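Girnow tabletop sim set – README and house rules

Working notes for anyone adding to, cleaning or training on the set. Read the rules before you push anything. Last edited 10 March 2023.
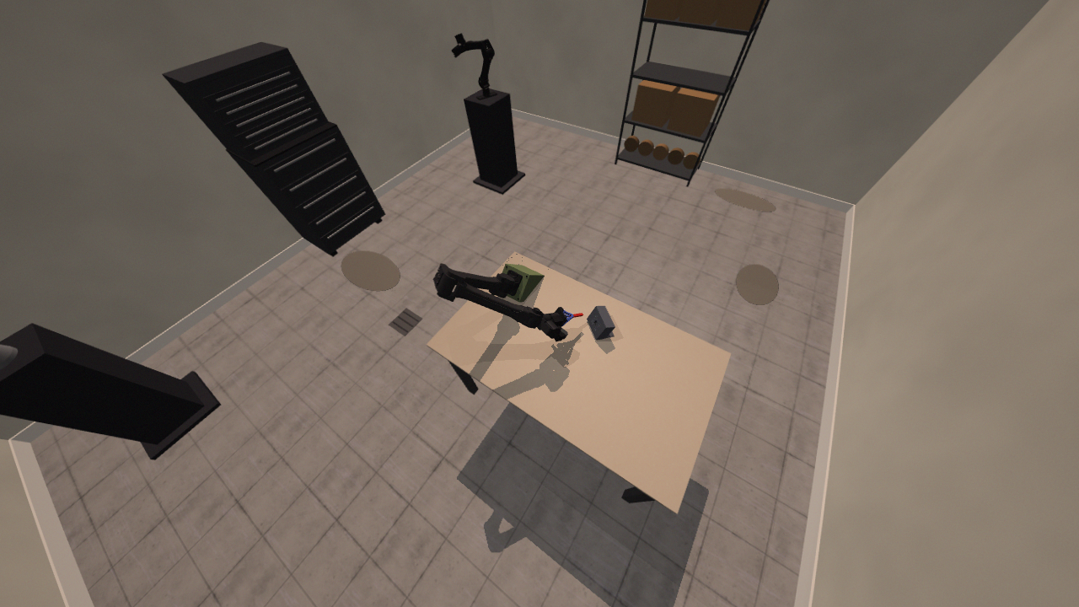

Rules first, background later. The old readme had it the other way round and people stopped reading before the part that mattered.

What you get

776 episodes, one arm, one table, short pick and place tasks with small objects. All simulated. No real-robot data in here, please keep it that way – real runs from Endholm go in the Issa repo, different license, different review.

Each episode folder has:
state log (joint positions, gripper opening, object poses)
action log
rendered views
task line in plain English
scene seed
outcome flag plus the reason code if it failed

If one of those is missing the episode is not an episode. Don't pad it with zeros and hope.

Rules for scenes

1. Room stays as is. Racks, shelves, pedestals, the lot. If you want a clean background make a new scene family with a new prefix. Do not delete shelf stuff because it "looks busy". Fadi did this in a branch and we had two versions of the same seed for weeks.

2. Only the arm on the table gets commands. Other arms in the room are set dressing. Their joints are locked in the scene file, leave them locked.

3. Base mount is fixed. Do not nudge it to make a reach work. If the target is out of reach the task is wrong, change the task.

4. Shadows on. Yes it is slower. Turning shadows off changes the views enough that you can't mix the two, and there is no flag for it in the current schema.

5. Object spawn must be clear of the gripper at step 0. Tilted starts are fine if the physics put the object there. Not fine if you typed the angle in by hand.

6. Small thin objects need the fine contact settings. The default lets them sink into the table top. Check the pose log, not the render, you won't always see it.

Rules for episodes

Record at the fixed rate in the config. No resampling after the fact.

Never trim the start. The idle part before the arm moves is there on purpose, some people use it for baseline noise.

Trimming the end is OK, but only after the arm has been still for 100 steps. Leave those steps in.

Keep failures. Drops, missed grasps, timeouts, all of it. Flag them honestly and give the reason code. A set with only good runs is useless for half the people who ask us for it.

One task line per episode. Write what the operator was asked to do, before the run. Do not go back and edit it to match what happened. "Put the block next to the pen" stays that way even if the block went on the floor.

Name objects by shape and color. No brand names, no nicknames.

Teleop and scripted runs are kept apart. Field is "source". Leaving it blank fails the check now.

Safety stuff (yes, in sim too)

Same speed and force caps as the real cell. Somebody will train on this and put the policy on hardware, so the data should not teach it moves we would never allow there. The caps live in limits.yaml. Troels owns that file, ask before touching.

Elbow is allowed out past the table edge. It is not allowed below table height. That one is a hard stop and the run gets thrown out, not flagged.

Self-collision check stays on. If it triggers falsely, send the seed to Troels and move on. Don't mute it.

Passing our checks does not make a policy safe on a real arm. Do your own risk assesment, on your own cell, with your own people. We do not sign that off for anyone.

Review

Every batch gets a second pair of eyes. Not the person who made it. Reviewer opens the first and last episode, plus a random pull from the middle, and reads the full check report. Then puts initials in the batch file.

Reviewers right now: Evanthia Tsoukalas (scenes), Maysoun Nseir (task lines and labels), Troels Ragnarsson (limits, contacts). Nisreen Masri does the merge. If Nisreen is out the merge waits.

Rejected batches go in /held with a note on why. Please write a real note – "bad" is not a note.

Known problems

Batch 93 has the wrong seed in the header. Data is fine, header is not. Fix planned for May.

Gripper opening is logged in different units in the first 2 batches. The loader converts. If you wrote your own loader, yours doesnt.

A few task lines say "left" from the camera side instead of the robot side. Should be robot side. Send them to Maysoun when you find them.

Lighting comes from one direction in every scene. Models trained only on this set lean on the arm shadow more than they should. Mix in something else if you can.

Floor tile texture was swapped once. Same layout, slightly different tone. Scene version tells you which.

Not for

Anything with people near the arm. There are no people in the scenes, so nothing here says what to do around them.
Benchmark claims across different arms.
Timing claims on real hardware.

Use and credit

Free for research and teaching. For commercial use write to Trendgate first. Credit line is "Girnow tabletop sim set, Trendgate". Say which version you used, and if you filtered it say how.

Changes

Current: source field required, rules 5 and 6 added, review section rewritten.
Previous: elbow rule, limits.yaml moved to top level, /held folder.
Before that: see the commit log, it's messy.

Questions go in the issue tracker, not direct mail. Put the batch number and the seed in the title or it will sit there.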